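Cork underlay and the footfall problem
Oct 15, 2018

Falbridge has supplied acoustic underlay to apartment renovators in the Pultden area for most of its existence, and its technical manager spends a good part of each week answering the same inquiry: why a new hard floor sounds louder downstairs than the old carpet did.

"Carpet absorbs the impact before it reaches the slab," she says. "Tile or wood passes it straight through. You have to put the soft layer back somewhere, and under the finish is the only place left."

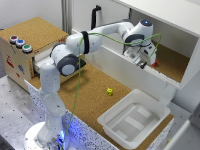 Thickness is the first thing customers ask about, and in her view the least useful. Density and edge isolation come earlier in her specification. A floor laid tight against a wall transmits sound through the perimeter regardless of what is beneath it, and built-in furniture has the same effect. She applies the rule to anything fixed, down to an open white cabinet like the one on the right: the underlay stops short of the base, and the gap is filled with a flexible strip.

The company tests samples in batches of 30. A compression rig loads each piece for 1,000 cycles and then for a further 2,000, with thickness measured at both stages. "If it loses height in the first stage and then holds, I can work with it. If it is still losing height in the second, it goes back to the supplier."

Her current reference material is a sheet sold under the name Grarkska, cut from compressed granules. Granule size varies within a sheet, and she does not regard this as a defect.

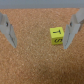
Compressed cork surface with lighter and darker granules, shown with a small yellow die.

Moisture is a separate matter. She asks for a slab reading before delivery and will not release material without one. The Hashemi building, finished in March, was held up twice on that account.

"They wanted to lay it anyway," she says. "I sent the truck home."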